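Notes on the glassware set, mostly so I stop forgetting why I sorted things the way I did. If you found your way here looking for vases, jars and canisters, welcome! The folder is called `fultach-glass` and it has roughly 1000 clips in it, every one of them about picking up, moving or putting down something you'd keep on a shelf.

## What's in it

- `vases/` – clear glass, mostly ribbed or fluted
- `jars/` – lidded and open, small ones sometimes stacked on bigger ones
- `canisters/` – plain and labeled
- `picard-list.csv` – item names, neck width, base width, notes

I split the vases into 5 shapes. The flared bells are my favorites (narrow neck, big wide foot, they look like they belong at somebody's grandmother's house) and they're also the ones I had to rename twice, so if you have a copy from before October please toss it.
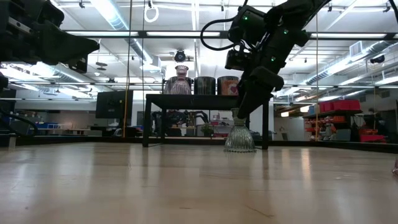 **Does the neck width in the list mean the inside or the outside?**
Outside, measured at the narrowest point and rounded to the nearest millimeter. I only took inside widths for the jars, and those are in the column called `mouth`.

## Stuff I'd want to know before using it

Clear glass on pale wood is hard on the eyes. The ribs pick up every ceiling light, and whatever is behind the glass shows right through, so outlines drawn by hand wobble a bit. I redrew the worst 9 in the Travthorpe batch and left the rest alone. Sorry, my wrist gave up!

Backgrounds are not tidy. Other containers turn up on other tables, and I did not label those unless they get used in the clip.

Names follow the Hendell spreadsheet (the old one, with the typos fixed), so it's "canister" everywhere and never "tin" or "caddy."

## To do

- [x] merge the two jar folders
- [ ] add base widths for the last 2 canisters
- [ ] decide if a carafe is a vase (I keep going back and forth on this one, opinions welcome in the issues)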